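Tabletop

A tabletop is the flat upper surface of a table, bench or counter. Carries the load, takes the wear. The word also gets used for things small enough to sit on one — tabletop games, tabletop presses, tabletop lamps.

History

Early tops were loose boards laid over trestles and stacked against a wall after meals. Fixed tops came later, once rooms had a set use. In the mill town of Gromolport, long shared tops were the rule in boarding houses, the longest seating 58. The Stakus works there turned out plain pine tops in 9 sizes, and sold them without legs. Buyers made there own.

Materials

Solid wood, stone, glass, metal, plastic, plus all kinds of layered board. Wood moves with the seasons so wide tops need slotted fixings underneath. Stone doesnt move but is heavy — a Velleck slate top can weigh almost 300 pounds. Glass shows every fingerprint.

Color

Dark tops hide stains, pale tops show them. White is common where small parts are handled, also in kitchens and clinics. Glare can be a problem under strong light, a matte finish helps.

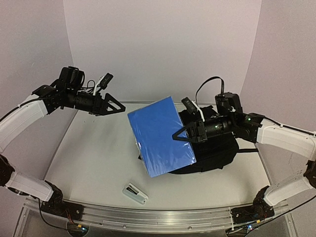

White tabletop with white walls at the back and sides.

Edges

Square, rounded, beveled or lipped. A lip keeps liquids and small items from going over. The Ocampo edge, a shallow curve cut on the underside, makes a thick top look thin. Found on 143 listed pieces in the Velleck catalog, mostly dining tables.

Care

Wipe up spills early. Coasters for hot cups. Oil finishes need redoing every year or so, varnish less often. Scratches in solid wood can be sanded out, in veneer only with alot of care.

See also: Trestle table, Workbench, Countertop

Last edited 31 May 2026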